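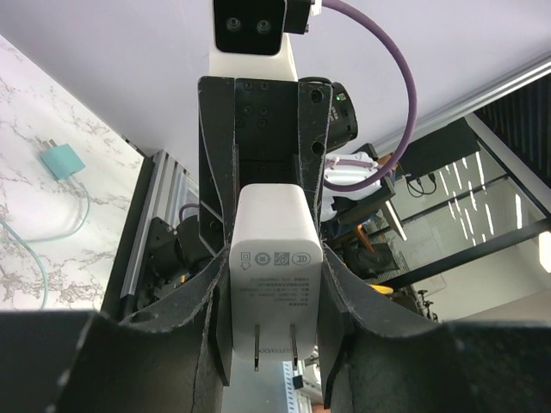 Slide 1: White wall charger with two flat pins, printed side showing

Speaker notes: Plug-in chargers in shared workplaces
Oltham site briefing, October session

Opening (allow 4 minutes)

Good morning, and thank you for coming. Please leave slide 1 up while people find their seats.

The subject this morning is the plug-in charger. It is the smallest piece of electrical equipment on our premises and the one we keep the poorest record of. When the register was last brought up to date, the entry for chargers and power adaptors across Oltham and Vonulport stood at 3,467. Of those, 805 had no recorded owner, room or department. The remainder of this talk concerns how that second figure is to be brought down, and what each department is being asked to do before the end of the winter term.

Ask for a show of hands: who has a charger in a desk drawer that belongs to a device they no longer have? Allow a moment for this.

Reading the label

Return to slide 1 and draw attention to the printing. A charger of this kind carries a block of small text and a row of marks on its face. The type is small and grey on white, and most of us have never read it. Colleagues with reading glasses should feel free to use them, and a magnifier is kept at each reception desk.

When a charger comes to you for recording, look for the following:
The maker's name and the model number.
The input, which tells you what supply the charger may be connected to.
The output, given in volts and amps. Many newer chargers list several outputs on separate lines; please copy all of them.
The certification marks. Record which marks are present. You are not being asked to judge whether they are genuine, and any doubt should go to the Szalai Building workshop.

The square code on the face is the manufacturer's own. Please do not confuse it with our asset label, and do not scan it into Jiltus. Several departments did so last year and the resulting entries had to be removed by hand.

Pins

The charger on the slide has two flat pins, so it will not go into a British socket without an adaptor. We hold a good many of these. They arrive with equipment bought overseas, and with visiting staff who leave them behind. The rule is as follows. A flat-pin charger may be used on the premises only if its printed input range covers our supply and it is fitted to an approved adaptor issued by the workshop. Travel adaptors brought from home are not approved, whatever their condition.

Look at the pins before use. They should be straight, parallel and firmly seated in the body. A charger with a bent or loose pin is to be taken out of service and placed in the red tray. Please do not straighten pins yourselves, with pliers or otherwise. (This will draw a question. The answer is that a pin once bent may have loosened inside the casing, where it cannot be inspected.)

Cables and how they are run

Move to slide 2.
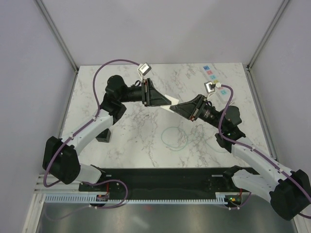

Most of the faults reported to the workshop begin in the cable, usually within a hand's width of one end. A cable that is pulled tight at the plug, or folded sharply behind a desk, will fail long before the charger does. The purple cable on the left is a useful one to follow: it rises in a broad arch, and is then held along the white link by small white fasteners before it curves around the black elbow. The same two habits serve perfectly well at a desk. Leave a generous curve where a cable has to move, and fix it at intervals where it does not. Fasteners should be snug enough to hold the cable and loose enough to leave its covering unmarked.

If time is short, omit the next two paragraphs and go straight to the timetable.

Staff in the Vonulport offices have asked whether cables may be taped to the underside of desks. They may not. Tape hides damage and leaves a residue that gathers dust. Clips can be ordered from stores at no charge to the department.

Coiled spare length should be kept in a loose loop and secured with a soft tie. Please avoid winding a cable tightly around the body of its charger, even for overnight storage. The strain falls at the point where the cable enters, and the charger needs air around it when it is next put to use.

Timetable for departments

The recording exercise runs in 3 stages.

Stage one: every department gathers its loose chargers in the box provided. Chargers in daily use stay where they are.

Stage two: the workshop visits, reads the labels and enters each item in Jiltus. An asset label is applied to a plain side of the casing, clear of the printed text.

Stage three: items that cannot be matched to a device are held in the Szalai Building for collection. Those left unclaimed will be passed on for reuse if sound, and otherwise sent for recycling with the other small electrical waste.

Boxes are at the back of the room. Please take one per department on your way out, and sign the sheet beside them.

Questions until 11.30, when the room is needed.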